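How to Plan a Two-Night Stay in Dralledberg by Rail

8/9/23
By the Nornell Travel Desk

We use cookies to remember your region and language settings. By continuing to read, you accept their use.

Dralledberg is a small walled town at the upper end of the Baumgart valley, and it is best seen over two nights. Day visitors arrive in the late morning and leave before supper, so travelers who sleep in the town have the lanes and the river walk largely to themselves at either end of the day. This guide sets out the steps for arranging such a stay, in the order in which they should be taken.

Step 1. Choose the season

The town receives guests all year. Summer offers the longest opening hours and the highest room rates. February is the quietest month, and several inns close for repairs during its first half. Travelers who wish to visit the abbey tower should avoid February altogether; the stairs are shut whenever there is frost on the upper landing. Spring and early fall are suitable for most visitors.

Step 2. Reserve the room before the train

There are few beds inside the walls. Please confirm lodging first and purchase rail tickets second. When writing to an inn, state the following:

The date of arrival and the number of nights.
The expected hour of arrival. Most front desks close in the evening, and a key must be left out for late guests.
Whether a room without stairs is required. Elevators are rare in the older houses.
Whether breakfast is wanted. It is seldom included in the quoted rate.

An inn may ask for a deposit of 100 at the time of booking, payable in local currency. Keep the receipt. The deposit is taken off the final bill and is not normally returned for cancellations made in the week before arrival.

Step 3. Book the connection at Jurken

No direct service runs to Dralledberg from outside the valley. All passengers change at Jurken, where the valley line leaves from platform 2. The two lines are sold on separate tickets. Allow at least one full hour between trains, as the valley line does not wait for late arrivals from the main line. Seats on the valley train cannot be reserved. Passengers who prefer a river view should sit on the left when leaving Jurken.

The last departure up the valley is early in the evening. Travelers who miss it should stay the night in Jurken and continue in the morning. A taxi over the pass is possible in good weather, but the fare is high and the drivers expect cash.

Step 4. Pack for cobbles and steps

Cars are not admitted inside the gate, and the walk from the station is uphill. One soft bag with shoulder straps is preferable to a wheeled suitcase. Bring flat shoes with a firm sole, a light raincoat and a refillable bottle. There is drinking water at the fountain in the lower square. The altitude at the station is 700 meters, and evenings are cool even in high summer — a sweater will be needed for dinner outdoors.

Step 5. Arrange the first evening

After checking in, walk the circuit of the walls while there is still light. Enter by the stair beside the south gate and proceed clockwise. The path is level for most of its length, with benches on the western side. Dinner should be reserved in advance, since kitchens stop taking orders early. Valley trout and barley soup are served in most houses, and the local white wine is sold by the small jug.

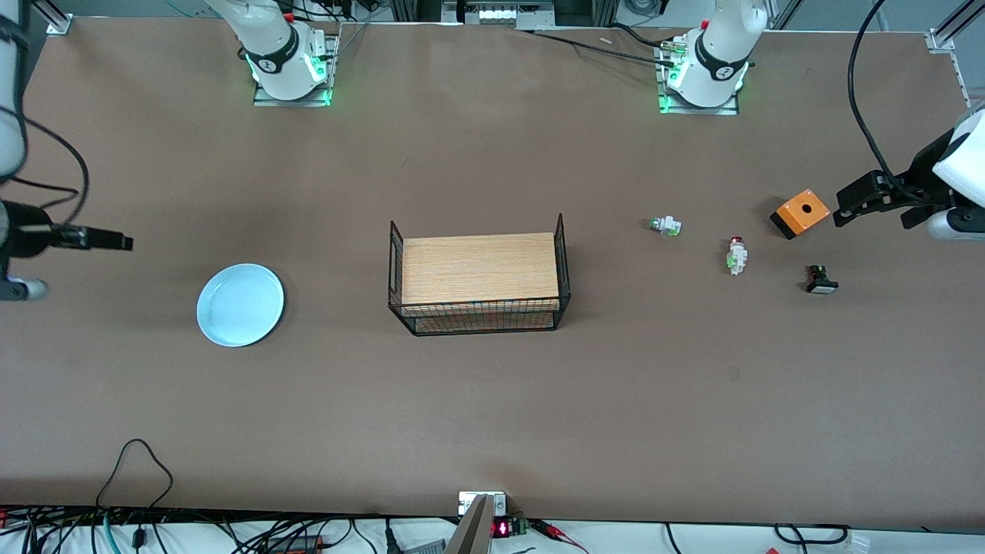

Nornell Travel Guides | Issue 1029 | Page 2

Step 6. Use the full day well

Visit the abbey first. The doors open in the early morning, and the tower is climbed in small groups. From the abbey, follow the signed path down to the river and cross by the footbridge to the orchards. The round trip takes a morning at an easy pace. Shops close for lunch, so provisions for a picnic should be purchased before setting out.

The afternoon may be given to the town museum or to the Baumgart gardens, a short ride away by local bus. Both charge a small admission. Travelers with children may find the gardens the better choice — the lawns are open to the public, and boats are rented by the half hour in the warmer months.

Step 7. Prepare for departure

Settle the bill on the evening before leaving if an early train is planned. The city tax is collected separately and is often requested in coins. The station has no staffed ticket office; the machine accepts cards only. Luggage may be left at most inns until the middle of the afternoon on the day of departure, and guests should ask for a numbered tag when handing it over.

Timetables for the valley line change with the season. Check the current edition posted at Jurken station before making the return journey.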